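Notes from the Letesbridge open day, October

Got there late, parking was a mess. They'd said the field behind the old mill would be open, it wasnt, so everybody looped round twice and ended up on the verge by the church. Walked in at 10:40 with wet shoes.

For anyone who hasn't been - Letesbridge is the town recycling and reuse center, once a year they open the whole site. Free, tea extra. 400 people last year according to the sign at the gate, felt like more this time.

Started in the glass shed. Loud. Eusebio Cusi runs the sorting line and gave the talk, most of it lost under the crusher. Caught the bit about pizza boxes (greasy lid in the trash, clean half in paper). Also jar lids: take them OFF. I have been doing this wrong for years.

Then textiles, my favorite. Curkach take the good coats, the rest gets cut for rags. A bale weighs 171 pounds and they let the kids try to push one. It did not move.

Electronics after that, in the long building. Warm in there, finally. Old desktops get opened up and stripped for parts, boards in one stream and steel in another. 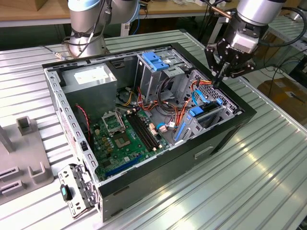
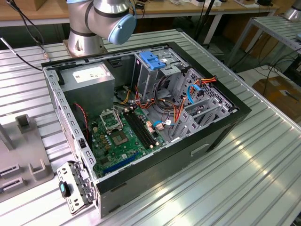 Asked about hard drives, as my sister has three in a drawer and won't let go of them. You can ask for yours to be drilled while you wait, 5 dollars each, cash only. Bring them loose if you can. TVs are a separate line and you need to book, don't just turn up with one.

Lunch was soup from the Morikawa van. Lentil, very good, ran out by one. Line of people behind me not happy.

Afternoon was compost. Kastriot Jurić walked us along the heaps with a long thermometer, the middle one read 61 C and was steaming nicely. He's strict about tea bags. Also about those "compostable" forks, which come out the other end still forks. Questions went on forever, mostly rats.

Missed the Tarkitz paint swap, it closed at two and the leaflet said three. Annoying - I wanted a half can of white for the back door.

Shop on the way out. Bought a lamp, a bread pan and a chair with one short leg. Bus home, number 5, chair on my lap teh whole way.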